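Front loader upkeep, the quick version

Typing this between loads so excuse the mess. Got asked again how I keep the washer from smelling and it's easier to put it all in one place.

The gasket first. That gray rubber ring inside the door. Pull the fold back with your fingers, all the way around, wipe with an old cloth and plain warm water with a splash of white vinegar. Hair, lint, coins, one baby sock. Do the bottom of the ring twice. Rinse the cloth as you go or your just moving it around.

Leave the door open after the last load. Not wide, a hand's width is fine. If you have toddlers or a cat, check the drum before every single wash. Every one.

Detergent: less. Two tablespoons for a normal load, HE only. My mother's old top loader from 1990 took a whole scoop and she still pours like that in mine when she visits. Too much soap leaves a film, film goes sour, towels stink.

Drawer comes out on most of them, look for a tab to press at the back. Soak in the sink, old toothbrush for the corners. Wipe the slot it slides into too, that's where the black stuff hides.
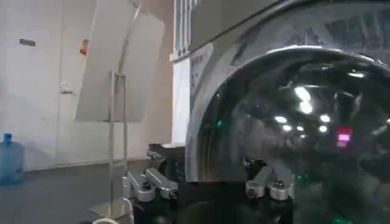

Door glass and the shiny trim around it. Damp microfiber, then a dry one right behind it. Glass cleaner is OK on the glass but spray the cloth, never the machine, and keep it off the control panel. Streaks on glossy trim are mostly leftover product. Go over it with water only and buff. Dark doors show everything, best to check from the side with a light on.

Inside of the glass gets the vinegar cloth, same one as the gasket. Fabric softener leaves a waxy haze there. A little dish soap cuts it, wipe again so you don't get suds next wash.

Once a month, empty drum, hottest cycle. Washer cleaner tablet or whatever your manual says. Don't mix bleach and vinegar, ever, not even one after the other in the same cycle.

Drain filter, little hatch down low on lots of models. Machine off and unplugged, water cooled down. Towel on the floor, shallow pan, open it slowly. I let mine go untill February one year and got a pan and a half of gray water plus a hair clip.

Horácio Bastos wrote in to say he sets a timer for 35 minutes after the cycle so wet clothes don't sit. Stole that. Works for me.

Floor around it, sweep behind when you can reach. Check the hoses for bulges while your down there.

Dryer vents next time, Songül Akgül sent me a good one for the lint trap.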